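Drondby Two-Arm Build Kit
Home / Robot kits / Drondby

The Drondby is a pair of arms with two-finger grippers, sold as parts for building at home or in a shared workshop. You get the links, joints, wrist housings, fingers, wiring and a printed manual. The base is not included. Most builders bolt the arms to a rolling cart or a heavy bench.

Every kit comes with a Plindex license. Plindex is the simulator, and it runs the same control files as the finished arms, so you can start on motions before the parts are assembled. The house model has a kitchen, a dining area, a lounge and a patio outside. 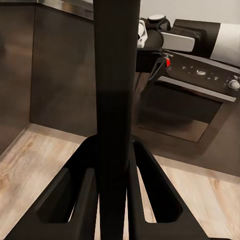

What's in the box

Left and right arms, unassembled
Two grippers with slotted black fingers
Craddock motor controller, tested before shipping
Emergency stop with cable
Hex keys and thread locker
Plindex license, one seat

You will need your own computer, a torque wrench and a bench you can leave set up. Allow 76 hours for a first build.

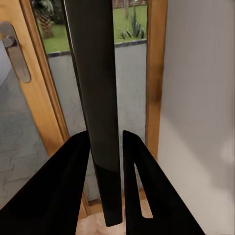
Gripper alignment is the step to take slowly. Fit both fingers finger-tight, run the centering routine, then tighten the inner screws before the outer ones. Repeat the routine in Plindex with the offsets you measured. A long bar held upright between the open fingers, with a door and its lever handle behind it, makes a useful check: if the bar sits closer to one finger, adjust the wrist offset and run it again before you command a close. Save the offsets under the serial number of the arm. Left and right files are not interchangeable.

Planning your space

Measure the room before you choose a base. Chair legs, door thresholds and low tables take up more of the working area than people expect. The house model can be edited, and walls and furniture can be moved to match your own floor plan.

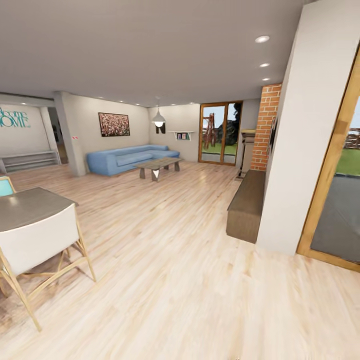
One buyer wrote to us that the wrist wiring took longer than the rest of the arm, and that the manual should show the cable clips before the cover goes on. The current manual does. Older copies can be exchanged for the new PDF through the support page.

Reach and contact tests

Start near a flat wall at the slowest speed setting. Bring one finger up to the corner of something fixed and stop short of it. Watch the forearm as well as the fingertip.

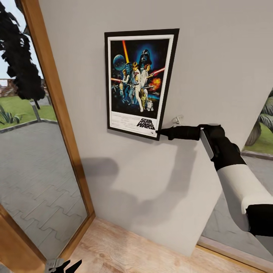

Plindex house model: finger at the lower corner of a framed Star Wars poster.

Ordering

Kits ship from Truvinbridge. Spare finger sets are stocked separately under part number 442.

Page updated 2018-08-17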